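3.2 Bedside storage and surface clutter

Bedside furniture was treated separately from kitchen and hallway units, as its drawers are shallow and its top tends to take whatever is in the hand at the end of the day. Entries in the Skevby household diaries for April mention the top of the nightstand far more often than the drawer.
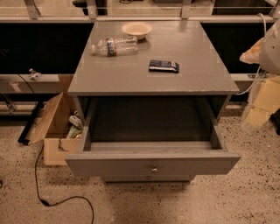
Surface use was coded by item type and by distance from the front edge. Items were classed as drink, food, container or other, and an item that could not be assigned with confidence was entered under other. An arrangement such as that in Figure 2, with a bottle on its side, a shallow bowl near the back and a small dark packet further forward, was coded as a mixed surface over an empty drawer. Wear to the paint along the front edge was noted but not scored.

Drawer state was recorded as closed, partly open or fully open. Following Kazlauskienė, an empty drawer below an occupied top was taken as unused capacity, whatever the size of the items above it. The measure says nothing about whether the occupant intended to put them away.

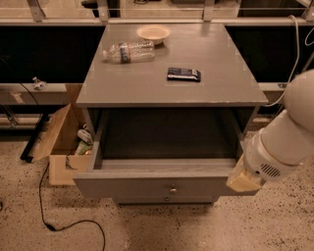 Figure 2. Two-drawer nightstand, upper drawer open, items on top.

The Linorberg coding sheet allows 2 codes per surface. Where a third applied, the less frequent was dropped. This loses some detail for crowded tops, and the totals in Section 4 should be read with that in mind.

Related articles
Hallway benches and the storage of outdoor shoes
Weson drawer inserts: a survey of use
Kitchen worktops as temporary storage

Shares 200 | Comments 2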